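Ovudeck Home Help > Kitchen > Storage and shelving

Best way to store a long-handled frying pan in an upright pan rack?

Viewed 297 times

lowcabinet_zw

I'm redoing the lower cabinets in a small kitchen in Zalteswood and trying to stop stacking pans on top of each other. The nonstick ones were getting scratched, and the one I wanted was always on the bottom. I bought a black pan organizer, the low kind with a long base rail and upright dividers, so pans and lids can stand on edge like files.

Lids are no trouble. Saucepans I plan to keep on the shelf anyway. The problem is the frying pans, mainly a sage green one with a long blue handle. The bowl is shallow and wide and the handle is round, so whichever way I turn it something seems to be in the way. I have tried:

Handle out the front, level. It sticks out past the shelf and the door won't close.

Handle up. The cabinet has 11 inches of clear height and the handle hits the top.

Handle down, at an angle between the dividers. It goes in, but then the bowl is up in the air and most of the weight is at the top.

Handle toward the back. It fits, but I have to reach over everything to grab the rim.

I've had the rack on the floor while I work this out, which gives me more room than the cabinet does. The table is where the pans go between rounds. It has a gray surface that looks and feels like felt, and I would also like to know if that kind of surface is okay under nonstick for a few days at a time.

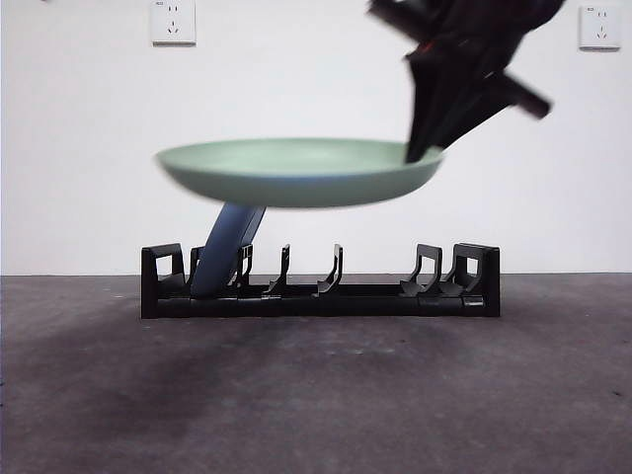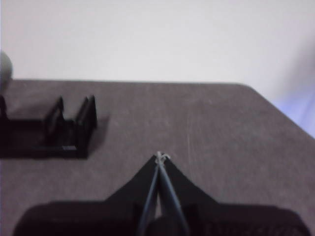
The cabinet is a standard single door, opening to the left, with a fixed shelf halfway up. I can take the shelf out but I can't put it back lower, as there are no other peg holes. I don't want to drill the cabinet, it's a rental. I would rather not hang pans on the wall either. The walls here are plain white and mark easily, and the landlord charges for holes.

Things I want to know:

Is handle down ever a good idea, or should I drop it?

Does the rack need to be fixed to something, or does it stay put once it has enough pans in it?

Would a pull-out shelf solve this, and can one go in without screws?

Budget is small. I could go to about 78 dollars total if it means I only have to do this once.

rimandhandle

Drop handle down. The handle is the thinnest part of the pan, and in that position it is what the dividers are holding. The bowl leans against whatever is next to it, and you are back to pans rubbing on pans. The dividers are there to hold the bowl.

Of the four you tried I would go with handle toward the back, but turn the rack first. Most people set the rack so the base rail runs side to side across the cabinet. Turn it so the rail runs front to back along one side wall. Now the pans stand across the cabinet and the handles point sideways into the free space instead of at the door. Measure before you move anything. You need the bowl plus the handle to be less than the inside width. If it is close, tilt the handle up a little toward the far corner, which usually gains you an inch or so.

Order matters too. Widest pan in the slot farthest back, smaller ones in front, lids last. Leave one slot free next to the pan you use every day so you can get your fingers around the rim.

On fixing the rack: mine slid until I put a strip of rubber shelf liner under it. No screws. Cut the liner a bit bigger than the base. Wipe the shelf first, and let it dry, or the liner creeps.

The fixed shelf is worth taking out if nothing important lives on it. With the extra height you may be able to stand the pan handle up after all — that is the easiest position to grab from. Keep the pegs in a bag taped inside the cabinet so you have them when you move out.

phelan_flats

I have a Nurnik pull-out, the kind that sits in a tray with rubber feet, in a rental in Phelan. No screws. It works but it tips forward if you load the front and pull it all the way out, so keep the heavy pans at the back. The small size is 235 mm wide and I would call that too narrow for anything bigger than an egg pan. Get the wide one or skip it. The wide one would use up most of your budget.

For the felt question, soft cloth under a nonstick pan is fine as long as both are dry. Grit is what does the scratching. Shake or brush the cloth off now and then. I wouldn't put a pan on it straight from the stove.

drawer3

just stack them with a dish towel in between, been doing it for years

lowcabinet_zw

Thanks. I turned the rack front to back with the rail along the left wall, and the handle clears the other side with the tilt. The door closes. Liner is on the list for Wednesday. I left the shelf out for now, but I haven't tried handle up yet because the lids are standing in that spot.

drawer3, towels were what I had before. They ended up in the wash and never made it back into the stack.

rimandhandle

If the door opens to the left, try the rail along the right wall sometime. With some hinges you lose a little room on the left when the door is only partly open, and the front pan catches on it.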